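Tabletop Sorting and Packing Assistant (part-time, on site)
Plusitz, Plastthorpe site
Reference: 179

Plusitz sets up and runs tabletop sorting work at its Plastthorpe site. The work covers packaged snacks, small toy items, trays, pots and other open containers. We are hiring assistants for the September intake.

Duties
Set out items on a white tabletop according to a printed layout sheet.
Place trays and containers in the start positions, either upright or on their sides as listed.
Clear the table between rounds and return items to the correct storage bin.
Check bags for tears and labels for damage. Replace as needed.
Record each round in the log, including the layout number and any missing item.

Requirements
Able to stand for up to 52 minutes at a time.
Able to tell similar shades apart, including pale greens and grays.
Clear handwriting and basic spreadsheet skills.
No previous packing experience is needed. Training takes 3 shifts and is paid at the full rate.

Hours and location
Shifts are in the morning or afternoon and are assigned monthly. The workroom is on the ground floor of the Dadska building, entrance on the loading side. Closed shoes are required. Food and drink stay in the break room, including anything that looks like table stock.

How to apply
Send a one-page resume and a list of available hours to the Ghorbani hiring desk, Room 56, Dadska building. Put the reference number on the first page. Applications must arrive by 6/1/21. Applicants selected for a table trial will be contacted by email.
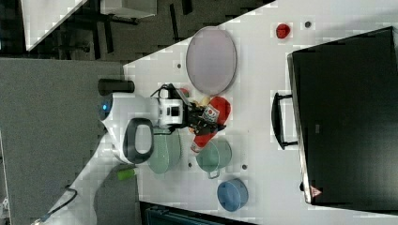
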